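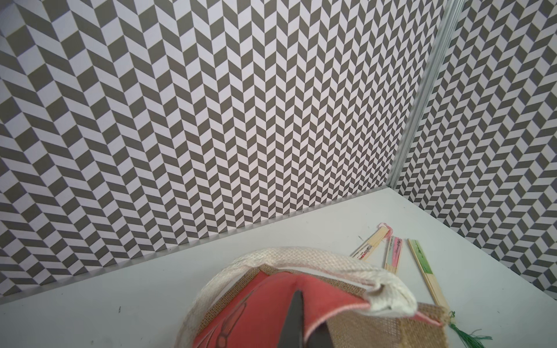
Privby: the Hovton keeping-cool diaries

Hi! This is the readme for Privby, a set of diary entries from people in Hovton who spent a hot summer in apartments with no air conditioning (or with air conditioning they didn't want to pay for) and wrote down what they did about it. Fans, open windows, wet towels, sleeping on the kitchen floor, all of it. If you only want the files, skip to the file list. If you plan to use the numbers for anything, please read the part about thermometers first, I beg you.

Last edited 29/05/2021.

How it got started

I live on the top floor of an old building with a flat roof, and one summer I started keeping a notebook of how hot the bedroom got and which tricks made a difference. Then I told Anjana Cassim at work about it and she had been doing the same thing on the back of her electric bills, with much better handwriting. We made a paper form, she put a stack of them in the library, and way more people took one than we expected.

By the end of the summer we had diaries from 49 households and a grocery bag full of paper. Fermín Domínguez typed up most of it. I typed up the rest, slower and with more mistakes (sorry, see known problems).

What's in it

There are 2,961 entries. One entry is one form line, and a form line covers one part of one day: morning, afternoon, evening or night. People could fill in as many or as few as they liked, so some households have a line for nearly everything between June and the end of the season, and a couple gave up after the first weekend, which I completely understand.

Each entry has these fields:

household: a made-up code, a letter and two digits. The codes are in no order that means anything.

day: counted from the start of that household's own diary, so day one for one home is not day one for another. We did it this way so you can't match a diary to a person who was away on a certain weekend.

part: morning, afternoon, evening, night.

room: the room the person was writing about. I cleaned these up to a short list (bedroom, kitchen, living room, bathroom, hall, balcony, other). "Other" has some great ones in it, including a stairwell and a parked van.

temp_f: the indoor temperature in Fahrenheit, if they had a thermometer. Blank if they didn't.

method: what they did to cool off. One word or a short phrase from our list, see the next section.

felt: how they felt afterward, from "worse" through "same" to "better" and "much better." People loved this column. A few people wrote in extra grades of their own, and I moved those to the notes.

note: anything else. Lots of blanks, but the full ones are the best part of the whole thing if you ask me.

The method list

This is the bit we argued over the most. The form just had a blank line there, so people wrote whatever they wanted, and then we had to boil it down afterward. The list we landed on:

box fan in window
ceiling fan
desk or floor fan
hand fan (paper, folding, a magazine, a pizza box lid)
windows open
windows closed, blinds down
cold shower or foot bath
wet cloth
cold drink or food
moved rooms
left the house
nothing
other

Yes, I know a pizza box lid and a proper folding fan shouldn't be the same thing. Vicente Espinoza thinks so too and he has told me several times. The trouble is that half the entries just say "fanned myself," so splitting them would have meant guessing. If you want to have a go at it, the original wording is kept in method_raw and you're welcome to split away.

When somebody wrote two methods on one line ("blinds down + feet in bucket"), the entry has the first one in method and the second in method_2. I didn't try to decide which one did the work. If there were three or more, the extras went in the note.

Files

privby_entries.csv is the main table, one line per entry.

privby_homes.csv has one line per household: floor, which way the bedroom window faces, how many people, whether there's a pet, whether they own any electric fan at all. The floor is given as ground, middle or top, because exact floors plus window direction made a few homes too easy to pick out.

privby_notes.txt is a pick of 300 notes that Anjana and I pulled out because they're fun or useful to read straight through. They're all in the main table as well. Start with this one if you're just curious!

method_map.csv shows every wording people used and what we turned it into.

Everything is plain text with commas, and any note with a comma inside is wrapped in quotes. Opening it in a spreadsheet works fine, except that some spreadsheets will try to turn the household codes into something else, so import that column as text.

About the thermometers

OK so. People used what they had. Oven thermometers, fish tank thermometers, a baby monitor, the one stuck to the window by the previous tenant. We never checked any of them against each other. I'd trust a change within one household (bedroom was cooler tonight than last night) a lot more than a difference between two households.

There's also a pile-up of readings at 89 in household K07, and it's not a mistake in the typing, I went back to the paper and checked. My guess is the thermometer got stuck. I left them in with a mark in the flag column, and you can drop them if you like.

And please don't average the whole temp_f column and call it the temperature of Hovton indoors. People wrote more when they were miserable. On nice evenings they were out on the porch living their lives.

Known problems

Household C12 switched rooms partway through and didn't say so on the form, only in a note. I fixed the ones I could work out.

My typing. If you see "fab" it's "fan." I've caught plenty of those but probably left a few.

Two households share a diary for a while (they're sisters who live across the hall from each other). Those lines are under whichever apartment the room was in, and where I couldn't tell, the household says "shared."

"Night" is vague. For some people it meant going to bed and for others it meant waking up at an awful hour and standing in front of the open fridge.

The "nothing" method has two meanings mixed together: people who tried nothing because they were fine, and people who were too hot to move. The felt column helps a little.

What you can use it for

Go ahead and use it for school projects, practice with messy tables, newsletters, making posters for your building, whatever. Everybody who gave us a diary signed off on sharing it in this form. Please don't try to figure out who anybody is, and don't use it as health advice. We're people with notebooks. If someone in your home gets dizzy or confused in the heat, call for medical help, don't go looking in a spreadsheet.

If you quote a note, quote it the way it's written, spelling and all. A few people asked for that specifically, and I like it too.

Other languages

Some diaries came in Spanish and a handful of lines in Portuguese. Nicanor Quiroga translated those, and the originals are in note_orig. He kept the swearing. I think that was the right call, but heads up if you're using this with kids. The notes pick has been gone over and is clean.

Changes

Moved the parked van from "balcony" to "other." No idea how that happened.

Added note_orig.

Fixed the quotes around notes that had commas in them, which were breaking the last column for anybody who opened the file in Lis.

Renamed the whole thing from Nalla to Privby, because we already had a folder called Nalla with recipes in it and I kept saving over things.

Thanks

Thanks to Tanner Hawthorne for scanning the paper forms, even the one that had been under a dripping plant pot, and to everybody who kept a diary. If yours is in here and you'd like a line changed or taken out, leave a note for me or Anjana at the library desk with your household code on it and we'll do it for the next version.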